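Home Projects Reports People Contact
Last updated 8/8/21

Does Sorting Small Parts on a Colored Mat Help Anyone?
Project report, Practical Methods course
Lachlan Guthrie
Supervisor: Waltraud Kettler

Why I picked this

The handbook for our workshop, which everyone calls the Flemum handbook, has a page on bench layout. It says small parts should be sorted on a bright mat, with waiting items kept in a line at the back, because this "reduces handling errors." There is no source for the claim. I asked two people in the department where it came from and got two different answers, both of which were guesses.

I wanted to find out if the advice holds up, or if it is one of those things that gets copied from one edition to the next. I should say that I expected it to fail. Waltraud Kettler told me to write that down before I started, so I did.

What I compared

There were two layouts. The first was the bare white tabletop with the parts spread over it in no order. The second was the handbook layout: yellow mat in the middle, everything not in use pushed back in a row along the wall side. I will call them Bailly and Jollach, after the two rooms where I first tried them, although all the final runs were done at one table.

The parts came from the Prekeo bin, a mixed lot of leftovers: connector housings, clips, covers, bits of clear plastic and a lot of things I could not name. I logged 1205 placements in total. A placement counted as an error if the part went to the wrong group or was missed and left on the table. I began logging in January and threw out the first 50 placements, when I was still changing my mind about the groups.

The mat I used was not new and had some smudges on it. It was also smaller than the table, so a white border was left on all sides. I did not treat that border as a separate zone at first, and I should have. Parts that slid off the mat onto the white were scored the same as parts that stayed on it, and I can't separate them now.

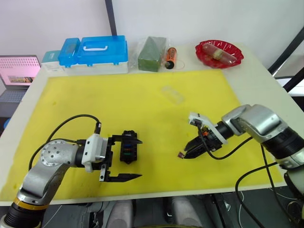
What I found

Errors came to 264 over both layouts. The handbook layout had fewer, but the gap was smaller than the handbook's confidence would lead you to think, and it was not there for every kind of part.

Dark parts hardly cared. A black housing shows up on white and it shows up on yellow. The small reddish-brown pieces were the same story. If your bin is mostly dark plastic, I see no case for buying a mat on the strength of my numbers.

Clear parts were where I expected the mat to win. It did a little better than the bare table, but a thin transparent rectangle lying flat on yellow is still just a pale outline, and it was easy to reach right past one. Roughly half of all the missed parts were clear ones. The handbook does not mention clear parts at all.

The row at the back is harder to judge. It looks tidy, and I suspect that tidiness is most of why people recommend it. I changed the mat and the row at the same time, so any benefit could belong to either one. This is the biggest hole in the project, and it was pointed out to me when it was too late to run the two separately.

What I would not claim

I would not say that the mat works. I would say that on one table, with one bin of parts, the handbook layout had somewhat fewer errors, and that the same person designed the groups, kept the log and decided what counted as a mistake. I also knew which layout was being used every time I scored it.

Changes for a second round

Run the mat without the row, and the row without the mat. Try a dark mat for the clear parts. Have someone else do the scoring. Ask the handbook editors to take out the sentence about handling errors until there is something behind it.

Contact the project office | Copyright Flemum student projects | Back to top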